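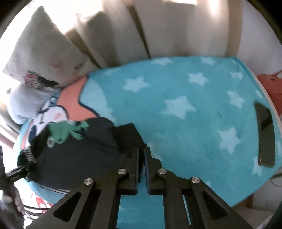

Notebook, July. Bedroom corner, clearing and folding

Started 9.20, kettle already on, Tatiana already in possession of the good chair.

Purpose of the morning: get the bed clear, sort what was on it, and write down a clearing order that a person could follow without having to ring me. The last version of the Fikre sheet said "remove items and fold", and Hưng rightly wrote "which, where, how" next to it in pen.

State at start

Navy garment in a heap on the blanket. Shirt or trousers, opinion divided, and in a crumple like that I wouldn't put money on either. It has black-and-white striped ribbing at one end, which I called a cuff and Ourania called a waistband, and a small silver buckle or tag that neither of us had a word for. I have put it down as "navy, ribbed" and it can sort out its own identity once it's flat.

On top of the navy, one green frog, limbs out in all directions. I say frog. Bảo says "amphibian, unspecified". The sheet now says "small toys" and leaves zoology out of it.

Under all that, the turquoise fleece with the pale blue stars and the darker stitched border, and a salmon-pink sheet below. There's also a bit of fabric with red and white printing, which belongs to no category I have so far invented.

Order tried first

Garment, toy, blanket, sheet. Seems obvious and is wrong. If you lift the garment with the toy still sitting on it, the toy goes wherever it likes, and this morning it liked the gap behind the bed. Four minutes with a ruler. I noted the time so that Vangelis can't say it was ten.

Order tried second

1. Toys and anything hard, into the tray.
2. Garments, one at a time, held by the edge and lifted clear. Don't drag. Fleece clings to everything and comes along for the ride.
3. Shake out each garment over the bed, not over the floor.
4. Straighten the blanket by its stitched border. Pulling from the middle stretches it and you end up with a bed that looks slept in by a horse.
5. Turn back the top of the blanket so the sheet shows. Check for socks.

Better. Bảo did it cold from the sheet with me standing behind him saying nothing, at great personal cost. He stopped at step 3 and asked what counted as shaken. Fair. Changed to "shake twice".

Folding

The ribbing is the nuisance. Fold along it and the stack leans, fold it inside and you get a lump in the middle like a bread roll. Ourania's method is to lay the ribbed end flat on the bottom, fold the rest over it in thirds and press down with the forearm. I resisted for half an hour on principle and have now adopted it under the heading "standard method", no name attached. She has noticed.

Metal bits go face inwards. One of the older shirts from the box has a hook that caught the fleece last month and pulled a thread 120 mm long, which is still there if anyone wants to visit it.

Washing

Fleece went through on the gentle setting with the Jimer liquid, no softener. Shelf cost has gone up again but we have 57 sachets left over from spring, so I'm not raising it until those are gone. The Prorus powder leaves a bloom on anything navy and should be kept for whites. I have written NOT NAVY on the tub. The tub was already labelled NOT NAVY on the other side, in my handwriting.

Pink sheet: hot wash, on its own. See entry under "Tatiana's white towels", which are no longer called that.

Storage

Shelf label numbers now run to 242. Most of them are for things that have since moved. Hưng wants to move the whole lot to the Celtik boxes with the see-through fronts and do away with labels entirely. I'm against this for reasons I'll write down when I have thought of them.

To do

Find a category for the red and white printed piece. "Misc" is full.
Second toy tray, deeper. The present one has a lip about as useful as a saucer's.
Retype steps 1 to 5 in larger print. Vangelis reads them from the doorway.
Ask Tatiana where the flat ruler lives when it isn't being used to fish behind beds.
Mend the pulled thread, or agree as a group to stop looking at it.

Added 4.45 pm: frog is behind the bed again. Step 1 stands.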